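How do you write pass/fail rules for a sim household task so two people score it the same way?

Asked in: Robotics > Simulation and testing
418 views

Hi all, first post, sorry if it's in the wrong section. I'm on a little team at Mundolora and we're building an internal test set for a home robot, everything in simulation for now. The robot gets an instruction like "bring the bowl from the cabinet to the bed" and then we watch the episode back and mark it pass or fail.

My problem is that my coworker and I keep disagreeing! We both went through the same batch of 26 episodes in May and our sheets looked like two different robots. I failed anything where it clipped a door on the way, she only cared where the bowl ended up. Then there's stuff like the bowl landing upside down on the blanket, or the robot stopping with the bowl half over the edge of the bed. Is there a standard for this that people follow? Or does everybody just make up a house rulebook? I'd love to see what you folks use, even if it's messy.

3 answers

Answer 1 (accepted)
by A-yeong Yoo

Oh I have been exactly where you are, down to the upside-down bowl. As far as I know there isn't one document that will settle it for you. The safety standards for real robots are worth reading, but they cover keeping people from getting hurt and they won't tell you if a bowl counts as delivered. So yes, house rulebook. Ours at Tovotmont fits on 2 pages and I fought pretty hard to keep it that short.

First thing I'd do is split your one mark into two. One column for the goal (is the bowl where the instruction says), one column for conduct (did it hit anything on the way, drop the thing, drag it). You and your coworker were probably both right, you were just filling in different columns. We report them separately and never average them, and I get grumpy when somebody tries.

Then write the goal so a script could check it. "On the bed" for us means the object touches the top of the mattress or blanket, its center is inside the mattress outline, the gripper has let go, and it all stays put for 2 seconds of sim time. That kills the half-over-the-edge argument, or most of it. Upside down is a pass unless the instruction says something about upright or there's supposed to be food in it. You may hate that one! Pick whatever you like, but put it in writing before anyone opens an episode.

For conduct, list what contact is allowed. Wheels on floor, gripper on target, gripper on whatever surface the target is sitting on if it's a light touch. Everything else gets logged with the force and the name of the thing it touched. Doors get their own line in ours. If a door is already open at the start and the task doesn't mention it, bumping it is a conduct fail even when the bowl arrives fine. And write down the door's starting angle, please, because we had a scene where it changed between versions and I lost most of an afternoon to it.

Freeze the start state too. Object positions, lighting, the seed, the physics settings, the version of the scene. We keep it all in one file with the rules version stamped on it, and if somebody edits a rule the old scores stay under the old number. We've got 1,380 scored episodes now and that stamp is the only way I can still compare the early ones with this month's.

Last thing, do a double-scoring round every time the rules change. Both of you score the same small batch without talking, then sit down with only the ones you split on. Don't argue about who was right, fix the sentence that let you read it two ways. Our first round was ugly and the third one was kind of boring, in a good way.

Oh, and check your scenes by eye before you use them. I open every start state and look for things poking through each other, objects floating, surfaces that are so close in color you can't see the edge. A white bed frame against a white floor will have two people arguing over whether the robot touched it, so for anything like that I go by the contact log and ignore the video.

Answer 2
by zemeck_fan

just use the automatic checker that comes with the simulator?? we never had humans score anything

Answer 3
by Costa

Built-in checkers are okay for the goal part but I'd look at what they test first. Mine was passing episodes where the gripper never let go. Agree with splitting the columns. I'd add a third mark for "can't tell," otherwise tired people guess, and I say that as the tired person. 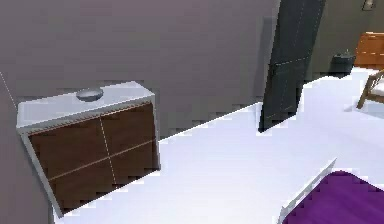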